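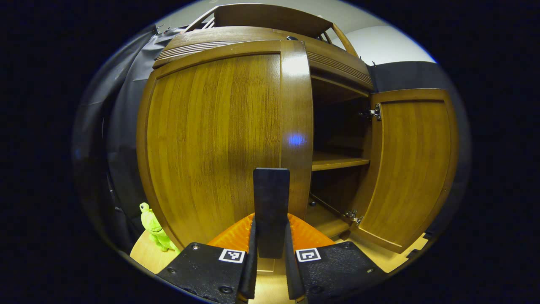 The Trummont at work on a cabinet, right door open.

Category: Tools & Kit > Robot Learning > Long-Term Reviews

Trummont hand-held gripper: a month of opening cupboards for science

By Nomvula Maluleke
02/09/2022

I have opened and closed a great many doors in my life without once considering it a skill. Then I signed on to help gather demonstrations for a household manipulation project at Zillidville, and discovered that I open doors the way some people park.

The Trummont is a gripper you hold in your hand. You squeeze, the fingers close, and a wide-angle camera looks over them and records the lot. Each finger base carries a black-and-white square marker, and the software reads those to work out how far apart the fingers are. You do the job, the policy gets trained on what you did, and later on a robot arm has a go at it with your habits baked in. Mine include approaching every handle as if it owes me money.

We ran it against a list of furniture jobs: doors, drawers, a roll-top bread bin, and the varnished cabinet at the top of this review. The target was 230 usable demonstrations on doors. "Usable" is doing a fair bit of lifting in that sentence.

Comfort first. Fine for the first 50 takes, then your thumb starts writing letters of complaint. The weight sits well forward of the grip, so anything at chest height is pleasant and anything near the floor has you crouching with your elbow out like a nervous waiter. Lefties can use it, though Ertuğrul Bozkurt, who is left-handed and was my partner on this, says the trigger was plainly shaped by someone who had never met one.

The finger pads are tall and narrow, and on cabinets this is mostly good news. They reach past a door's edge without your knuckles following them in. On small knobs they are less happy. You want to come in dead square, and you have to unlearn the little twist of the wrist that every human being does without thinking. If you leave the twist in, the robot learns the twist, and its wrist may not be as obliging as yours.

The lens takes in a huge amount and bends all of it. A perfectly ordinary cabinet comes out shaped like a barrel. This bothered me for a day and the training code not at all. The wide view is worth having too, as you get both doors, the shelf and a good stretch of floor in one go, and the model has something to steer by when a finger blocks the bit it cares about.

Shine is another matter. Glossy varnish throws back every light in the room, and ours picked up a small blue glow on the door that I spent far too long trying to wipe off. Dark curtains either side of the furniture are a cheap help with tracking down stray reflections. Plain walls gave us more trouble, because the position tracking likes something to look at. Point the thing at a big blank patch of white for long enough and it loses its place, and you lose the take.

We threw out 36 takes on doors in the first session. Most were tracking dropouts. A handful were me starting to move before the recording did, a fault I blamed on the tool until Ertuğrul played them back at half speed.

The software is called Lis and has the colour scheme of a dental surgery. It does its job. Takes are sorted by task, bad ones get flagged, and you can trim the start and end without a manual. I'd like a proper undo button. I'd also like the delete key to be somewhere other than right beside "next".

Against the Rinside, the other hand-held unit we had on the bench, the Trummont is heavier and noticeably fussier about calibration. The Rinside is nicer to hold and has a softer trigger. But its narrower view missed the swinging edge of the door on half of what we recorded, so back on the shelf it went.

Advice if you buy one: vary your starting position more than feels sensible. Stand left, stand right, begin too close. Open the door slowly, then at the speed of someone looking for biscuits. My early takes were beautifully consistent, and the policy trained on them could open a door from exactly one spot on the floor. The second batch, done in March with a good deal less dignity, trained far better.

Battery life is 2 hours, and the spare costs extra. The carry case is excellent and I have been using it for lunch.

Good: wide view, long reach, sturdy hinge on the trigger
Not so good: thumb ache, fussy tracking near blank walls, that delete key
Would I buy it again: yes, with someone else's thumb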